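Notebook, shelf restocking trial, Clutberg store room – September

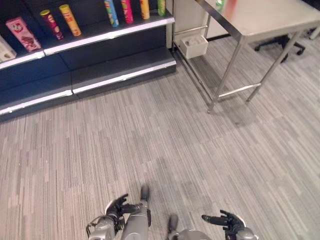
Book 2, p. 16

Start 8:40. Upper shelf only, same as last session. Snack cans and the two boxes stay in the mix because Ronja Bråten wants the odd shapes kept. Lower shelf left empty so we can judge the reach without anything in the way.

The Grønli unit has a silver strip along the front of every shelf. Still getting glare off it in the morning. Turned the ceiling light down over the aisle and that helped a bit. Would like to try matte tape on one section before we order anything. Edvin Solberg has a roll at Irkeck, will ask.

Cans: gaps between them are uneven and I left them that way. When we set the row out neatly for the first runs the numbers looked better than they should have. Staff don't leave shelves neat at the end of a shift, so neither should we.

Pink box leans. It leans in the shop too. The packaging is soft at the bottom and the day staff prop it against its neighbour. Wrote it up as a separate case for Zutham, who do the grasp planning, and asked them not to treat it as a fault in the set-up.

10:15. Talked with the two people who normally do this aisle. Notes from that:

– Filling the shelf isn't the part they mind. It's the bending to the base step, which sticks out and catches your shins. They would hand that over tomorrow.
– They do mind losing the date check. At present they turn each can as it goes up and pull the short-dated ones. If the arms do the placing, somebody has to check dates at the table first, which is a standing job in one spot. One of them has a bad hip and said straight out she'd rather walk.
– Both asked who gets called when it stops halfway along a shelf. I didn't have an answer. At the moment it's me.

Told them hours aren't being cut during the trial, which is what I was told. I can't say what happens after and I said so.

Table: the steel one is fine for height but the office chair keeps ending up under it. If date checking moves there the chair needs a proper place, or we get a perching stool. Grey carpet is hard going for the chair castors as well. Ronja to ask for a stool out of the 500 set aside for fittings. Quote she had was 200, delivery extra.

11:30. Stopped early, stock delivery coming in.

To do
Matte tape from Edvin
Base step: measure depth, send to Zutham
Write a one-page call-out list, with names on it, before the next session
Ask whether date checking can be shared by the hour between the two of them
Green bottle on the back of the table to go back to stock

Added later, R.B.: stool approved. On the rotation, I'd go by the half shift, an hour is too much swapping about. Check with them first – they know the delivery times better than we do.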